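Flelex Parcel Handling Set

A collection of first-person recordings of people preparing small parcels by hand, gathered by Norner for training manipulation policies. The data covers tape, labels and cartons, which our earlier sets handled poorly.

Contents

The release holds 683 recordings. Each one has a head-view video, a task name, and start and end marks for every step. Hand poses are estimated from the video and should be treated as noisy, above all where fingers overlap. No force or touch data is included.

Steps are named with a verb and an object: hold strip, place label, press label, turn box. Annotators mark a step at the first frame where a hand touches the object.
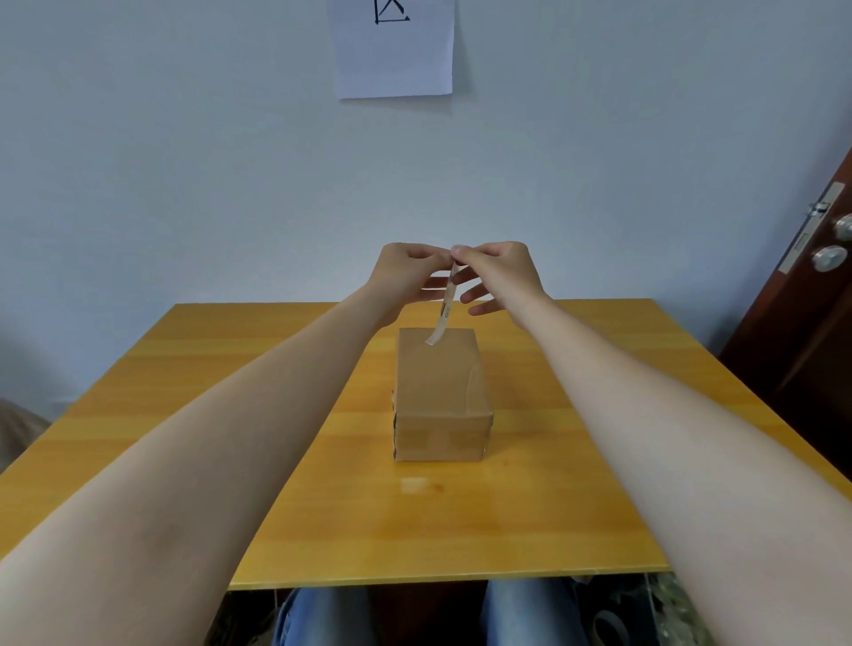

Two-handed hold on a paper strip, lower end resting on the box. Step name: hold strip.

Thin, flexible items are the hardest part of the set. A strip can curl or swing between frames, and its edges are often only a few pixels wide. We do not provide masks for strips. Box masks are provided for one frame in every 20.

Collection

Contributors work seated at their own tables and wear the camera on the head. They are asked to keep both hands in view and to work at a normal pace. Clips where the hands leave the view for more than 200 frames were dropped. Rooms were not rearranged, so walls, doors and items under the table appear in many clips. 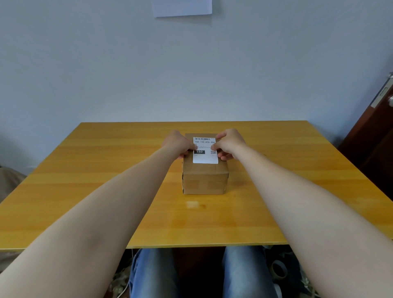

By the Yimer data team, Stadport

Pressing a label is logged as its own step, separate from placing it. The two look alike in single frames, and annotators disagreed on them more than on any other pair. Use the full clip when training a step classifier.

Label text is left as recorded where it shows only stock codes. In the image, "150-150-A26-050" can be read between the fingers. Labels with a name or street address were blurred before release.

Splits

Train and test are split by contributor, so no person appears in both. Do not reshuffle by clip if you plan to report results.

Known problems

Glare on glossy tabletops confuses the box tracker.
Left and right hands are sometimes swapped when they meet over a box.
Videos from the July batch lack audio.

Report labeling errors with the clip number and the step name.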